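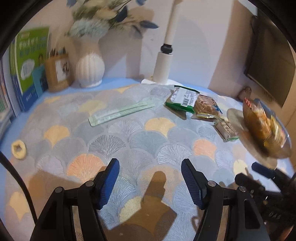 The ginkgo-leaf cloth on the table, lamp at the back.

I have bought five tablecloths in my adult life and regretted four of them, so when I say I've been happy with the Lindach ginkgo cloth since May, please understand that this is high praise coming from me!

A bit of background. My table is one of those plain light blue ones that looks lovely in a showroom and then shows every ring, crumb and pen mark the minute you live with it. I eat at it, I pay bills at it, I wrap presents at it, and twice a year I pull it out from the wall so the family can squeeze in around it. I'd been using place mats, which slide. Then I tried a runner, which also slides, and looks like a bandage. So I gave in and went looking for a proper cloth with some color to it.

The pattern is what got me. It's big overlapping ginkgo leaves, like little fans, in grey and pale blue and lavender with some yellow and a peachy orange mixed in. On the store page it looked a touch babyish and I almost passed. In my kitchen it's much calmer than I expected, and the grey does a lot of the work there. The fine lines running through the leaves keep it from looking flat, and they're also very good at hiding toast crumbs until you get around to shaking the thing out (I won't tell you how long that can be).

I ordered it from Tonovgate, the online shop, after going back and forth for a couple of weeks between this and a striped one from Etby. The Etby was cheaper and I do like their napkins. But I've had an Etby cloth before, a plain mustard one, and it faded in stripes where the sun came in, so it ended up being a striped cloth anyway. The Lindach cost me 50 dollars, which made me wince. It arrived folded very small in a paper sleeve with creases you could have cut cheese on.

About those creases. The label says a cool iron, and a cool iron did nothing at all. I washed it, hung it over the shower rail, and ironed it while it was still damp, and that worked beautifully. If you buy one, skip straight to that step and save yourself a cross evening. Iron it on the back, too. I did one corner on the front and it came up a little shiny. You'd have to be looking for it, but I know where it is.

Size was my one real mistake, and it's partly the shop's fault. Tonovgate lists the measurements before hemming, in small print, under the washing instructions. The hem takes off 2 inches in each direction, and I had measured very carefully for a certain amount of drop, and I did not get it. On my table you see a band of blue at the back and down one side depending on how I've pulled it. I minded this for a week and then I stopped minding. The blue goes with the blue in the leaves and it looks almost planned. But if you want a cloth that hangs down nicely all the way around, go up a size. They'll exchange it as long as you haven't washed it, and of course I had washed it.

Now the important part, spills. I've had coffee on it, tomato soup, a fair amount of jam, and one very bad night with beet salad. Coffee came out in a normal wash with nothing extra. The soup left a faint orange ghost that I treated with dish soap and a soft brush, and after the second wash I couldn't find it. The jam was nothing. The beets are still with us, but they landed on a lavender leaf, so I've decided that leaf is just a bit pinker than its friends. On a white cloth I'd have been heartbroken.

It isn't coated, by the way, and I've seen people online complain about that. Liquid does go through if you leave it. I prefer it this way – coated cloths always feel a little sticky under my wrists in summer and they smell odd for the first month. But if you've got toddlers, or you're a toddler-ish eater like me on soup nights, you may want a pad underneath. I bought the Bühler felt one later on and I'm very glad I did. It stops the cloth from creeping toward whoever is sitting on the window side, and plates go down with a soft thud now instead of a clack. I trimmed mine with kitchen scissors and the edge hasn't frayed. It isn't cheap either, and it smelled of sheep for a day or two, so air it out before you have people over.

How has it worn? I've washed it 9 times by my reckoning (I put a pencil tick inside the cupboard door, I'm that sort of person). The yellow has softened a little and the orange hasn't moved at all. No pilling. The hem is double stitched and still straight on three sides; on the fourth a few stitches came loose near the corner and I fixed it in five minutes with grey thread. For 50 dollars I'd rather not be mending anything in the first year, so I'm taking something off for that.

A couple of small things in case they help anyone deciding. The pattern runs in one direction, but the leaves overlap so much that it doesn't look upside down from the other side of the table. It's quite thin, thinner than I pictured, so it dries fast on a line and much faster than my old linen one. It also means that if your table has a deep scratch or a ridge where the leaf folds out, you'll feel it through the cloth when you're writing. Under lamplight in the evening the colors go warmer and I like it best then. There's a matching set of napkins and I'd say don't bother, it gets to be too many leaves. Plain grey ones look better and you can find those anywhere.

Would I buy it again? Yes, a size up, and with the felt pad in the same order. Four stars out of five, and I've got my eye on the green version for the spring.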